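Subject: Re: [makers-list] Open day at Conness, anyone going?
List: Mumness Makers and Tinkerers, general discussion

Went up for the afternoon session. Answers to the questions first, other notes after.

> Is anyone planning to get to the Conness open day in November? I can't
> make it but I'd like to know whether the arm demo is the same one they
> had at the Lopes hall last year, where everything was behind a perspex
> screen and you couldn't see what the gripper was doing. Also interested
> in what they're using for the wrist camera view, whether they let you
> ask questions, and whether there's parking. If someone could write it
> up for the list I'd appreciate it.

No, it's a different demo. No perspex this time. There was a line of tape on the floor and you stood behind it, which put you close enough to see the fingers properly. The arm was on a table against the wall and the wrist camera was fed to a monitor beside it, so you could watch either one.

Sessions ran for 18 minutes each, starting on the half hour. I stayed for two of them. The first was mostly talk about Clokico, which is their name for the control software. The second was the one worth seeing, with the arm picking up ordinary household things. They had chosen items you'd find in any kitchen or office, and the operator was happy to take questions while it was going.

The cup was the part I paid most attention to. It's a tapered one, narrower at the bottom, and anyone who has tried this at home with parallel fingers will know that you squeeze a tapered cup and it wants to ride up. The operator said they bring the fingers in low and open, one either side, and close slowly. They don't start the close until the camera view has the cup sitting between both fingers.

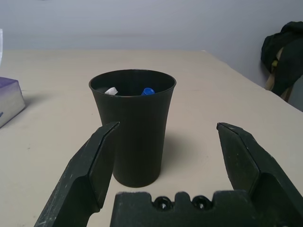 Wrist camera view, fingers open either side of the black cup. Note the wear on the fingers.

I asked about having things in the cup. The answer was that an empty cup is too easy, and that anything sticking up past the rim changes how the software reads the top edge. Small bright objects are apparently less bother than pale ones. I can believe that, as our own setup loses anything white against a light bench.

I also asked about the finger faces. Theirs are flat on the inside with the outer edge chamfered, and they've been used hard by the look of the scuffs. The operator said the fingers are treated as a consumable and swapped when the grip starts to go. I didn't get a straight answer on what they're made of. If someone else goes next year, please ask.

On the camera: it's small and mounted at the wrist, looking down over the palm, so both fingers are always in shot. They gave the make but I didn't write it down and won't guess. It's plugged straight into the computer running Clokico. The lens is wide enough that you also get the wall and whatever is beside the table. I asked if the background clutter was a problem and was told they leave it in on purpose.

Lighting was the ordinary overhead lights in the room, nothing special. After the trouble we had with glare at our last meet I was glad to see that, and I think we should try moving our bench out from under the spotlight before anyone spends money on a diffuser.

Parking: there's a gravel area behind the building, no charge, but you come in off the side road and the sign is easy to miss. It was full by 2. I parked on the street and walked 500 metres. The kettle was on and there was a sausage sizzle out the front, cash only.

They have a sign-up sheet for groups who want a longer session with hands-on time at the controls. The limit is 13 people per group. I put Mumness down as interested without committing us to anything. If you'd like to come, reply on the list and not to me directly, so we can all see the numbers. They would want us on a weekday morning, and I know that rules some people out.

I picked up a spare copy of the handout. It'll be in the folder by the door at the next meet.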